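Taking part in the Budby shared meals study

Posted May 30, 2023

Budby is looking for adults who live alone and cook at home at least three evenings a week. We want to learn how people in one-person households plan, shop for and eat their dinners, and what makes them skip one. The study is run from our office on Skorner Street and ends in November.

You don't need to be a good cook. We are as interested in toast and canned soup as in anything that takes an hour.
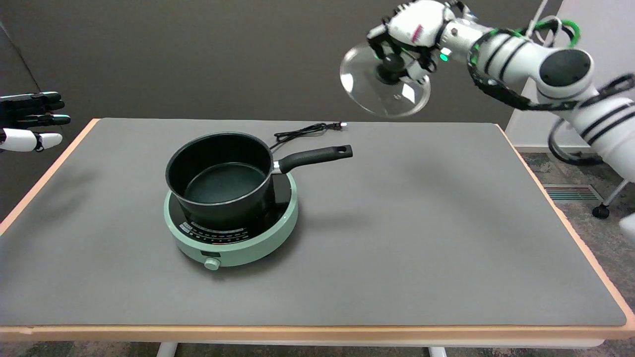 Participants keep a short food diary for 12 weeks. You write down what you ate for dinner, what time you ate, and what you paid for any groceries that day. Most people need five minutes for this. You can use the paper booklet or fill in the same questions on your phone.

You will also come to two group evenings at the Pant Building, one near the start and one near the end. Each lasts two hours. We talk about shopping, leftovers and small kitchens, and everyone eats together. Bus fare is paid back on the night if you bring your ticket.

Who can apply

You must be 18 or older, live alone, and have lived at your current address for at least six months. We have room for 106 people. We would especially like to hear from people who work nights or early mornings, and from anyone over 70. If you have been told by a doctor to follow a strict diet, please call before applying, as the diary may not suit you.

People who share a kitchen with other tenants can apply as long as they buy and cook their own food. A single burner and one pan is enough of a kitchen for our purposes.
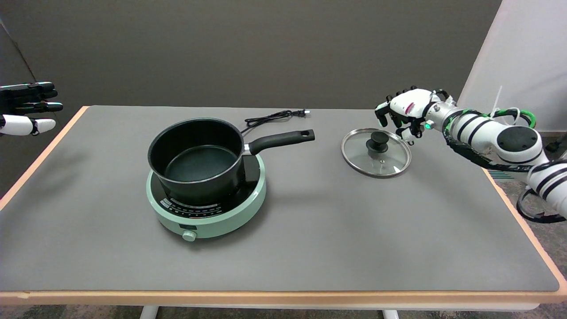

Payment

You receive $100 after the first group evening and the same amount again when you hand in your finished diary. If you leave the study early you keep what you have already been paid. Payment is by check or bank transfer.

Your information

Diaries are stored under a number, with names kept separately. Only the study staff at Budby can see both. Our partner Vosside prints the booklets and gets no personal details.

How to apply

Pick up a form at the front desk or ask us to mail you one. Tell us your age, your usual working hours and what kind of kitchen you have. We answer every form within three weeks. If you are chosen, the booklet comes in the mail with the date of your first group evening.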